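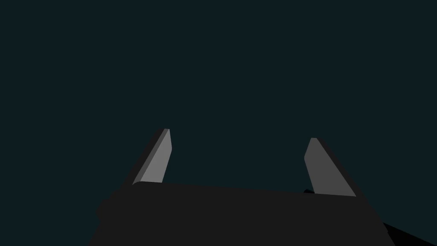

Painting a hallway -- the things people ask us most at Gisska, put in one place so the phone rings a bit less. Updated in March, prices may have moved. Dark colours first as that's half the calls. Very dark blue-green, like the background in the picture, is lovely on a big flat wall with nothing hung on it. Charcoal black looks good against it too, the edge stays crisp. But the two are close in depth, so in a hall with no window get sample pots of both and look at them at 8 in the evening with the lights on, then decide.

How much paint do I need?
Measure length times height for each wall, add together, take off doors. Two coats for most colours. Three for reds and the really deep blues, sorry. If you're between tins buy the bigger one. Mixed paint from a second batch can be a touch off and you will see it on the turn of the stairs.

Do you mix to match?
Yes. Bring a piece at least as big as a matchbox. Wallpaper fine, fabric less fine, phone photos no. Every phone shows a different colour and then we get the blame.

Can I return a mixed tin?
No. Unopened standard white and magnolia yes, within 22 days with receipt. Mixed colours are yours for ever.

What are Cirska and Cekden?
Our two wall paints. Cirska is the flat matt, nicest looking, marks if you breathe on it. Cekden is the tougher one, slight sheen, can be wiped. For a hallway with kids, dogs, bikes: Cekden. Ceilings: Cirska, always. People do put Cirska in halls and then ring up about the scuffs.

Do I have to wash the walls first?
Yes. Sugar soap, warm water, rinse, leave overnight. Hall walls are greasier than you think, especialy round the light switch and where hands go on the way up the stairs.

Primer?
Bare plaster -- a mist coat, watered down emulsion, not primer. Old gloss -- sand it, then primer. Going from dark to light -- one coat of the grey undercoat saves you two of the top colour. Previously painted and sound, same sort of shade, nothing needed.

How do I reach the top of the stairwell?
Not with a chair on a step please. We hire a stair platform, 6 pounds a day, deposit on top. Goes in most hatchbacks with the seats down. Ask for Ratih on hire, she'll check your stair width against it before you drive over. An extension pole does the rest, though cutting in at the ceiling is still a brush job.

How long between coats?
Four hours for Cirska, 6 for Cekden. Longer if it's cold or the hall has no airflow. If it feels tacky leave it. Going over too early drags the first coat off and then you're sanding.

The colour dried darker than the card, is it wrong?
Probably not. Cards are small and you looked at it under our strip lights. Give it a full day, both coats on. If it still looks wrong bring the lid in with the dab on it and we'll put it against the mix record.

Skirting and bannisters -- before or after?
Ceiling, walls, woodwork, in that order. Some painters do the wood first and mask it. Either works. We'd do it last as masking tape on fresh gloss has ended in tears more than once.

Any decorators you'd recomend?
Gunawan Decorating do a lot of halls round here and will quote off a visit. They book up in spring. We don't take a cut.

How many colours on the card?
147 on the big card, 142 of them available in Cekden. The missing ones are the very deep shades, they don't take the sheen well.

Do you deliver?
Locally yes, mornings only. Free over 22 litres. Someone has to be in, we won't leave tins on a doorstep in frost.

What do I do with leftovers?
Decant into a jam jar, label with the colour code and room, keep it indoors. Good for touch ups. Dried-out tins go to the tip, wet paint mostly can't.

Who do I ask if it's not on here?
Syafiqah Yeoh on the mixing desk for anything colour. Ratih Krishnan for hire and delivery. Email is quicker than phone before 10am, we're unloading.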